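Feb 18, 2018

**1/** OK so a few of you asked how the table covering thing is going (the big paper, the one I would not shut up about all weekend). Thread time! Get a snack.

**2/** Background for the new people: my work table has metal rails down both sides and a gray carpety surface in between. Great for not scratching stuff. Terrible for seeing stuff. Every crumb and every bit of thread just vanishes into it and I find it in July.

**3/** I tried a tablecloth first. The Otden one, the one everybody recommends. It bunched up every single time I slid something across it, and then the something fell over. Back in the cupboard it went.

**4/** Then I tried two smaller sheets of paper side by side. Better! But there's a seam, and a cup will find a seam. I swear they go looking for it.

**5/** So now it's ONE big sheet off a roll. The roll is from Clalier, 100 feet for 19 bucks, and I've got 89 feet left, so if you need paper please come get some, I'm begging you.

**6/** Somebody in the replies wanted to know if I tape it down. Nope. I did that the first week and it tore the corners when I changed the sheet, and I said some words. Flatten it with your forearm from the middle out and leave it alone.

**7/** If yours came off a tight roll, it'll want to curl. Leave it upside down overnight with a few books on it. I used the giant Bustamante cookbook, which I have never once cooked from, so it was nice to give it a job.

**8/** Color stuff, because I know some of you care as much as I do. White is so much nicer than the brown kraft I had before. Brown made everything look like a shipping department. On white, anything bright just pops, and orange is the best of the lot!

**9/** Look at the orange on this though. Tell me that doesn't cheer up a gray room.

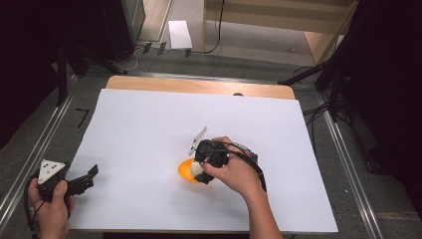
## Stuff people keep asking

**10/** "Does it have to cover the whole table?" I don't think so. Mine covers most of it and I like having gray left over at the side. Easy place to rest a hand.

**11/** "How often do you change it?" When it bugs me. The last sheet made it 27 days, and by then it had a coffee ring and a phone number I still can't place.

**12/** "Where do the old ones go?" Wrapping paper, if they're clean enough. My sister got a birthday present in one and thought it was a design choice, so I let her think that.

**13/** Next up is the cables. I bought a bag of those Marnine wraps and they're still in the bag. Will report back once I've opened it.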